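Snack packs for the Celville after-school room – October update

To: Bit-na Jin
From: Gyu-bin Yeom

Short one this time, packing tonight and the van goes early.

Where we are. 73 packs out so far this month, on plan. Spending is fine, receipts are with Deok-su Oh. Bulk order from Horkberg came 2 boxes short, they've promised the rest with the next delivery. Not chasing it yet.

Sorting. Everything now goes across the gray table before it gets bagged up. Crushed or torn ones get pulled, the rest go by type. Slower than tipping it all straight in, but the kids were getting three of the same thing and complaining – fair enough. Lộc Đỗ wrote up a one page list of what goes in each pack, taped by the door.

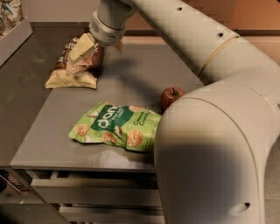
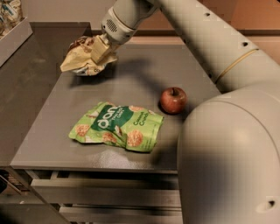 Snack sorting at the gray table, Celville. The green bag is in the second picture.

Problems. Crumpled packaging, mostly. Bags get squashed at the bottom of the carton and then look bad even when whats inside is ok. Tae-yang Ra wants shallower cartons, roughly 20 to a carton. I'd like to try it, cost is small. Need your ok on that.

Also the allergy labels. Still doing these by hand, still behind. 13 families have sent the form back, rest need a reminder. Could your office send it? They answer you faster then they answer us.

Next. Finish the October packs, start the Mulosano list, get a price on cartons. Storage shelf still not fixed – will report on that next time.

Gyu-bin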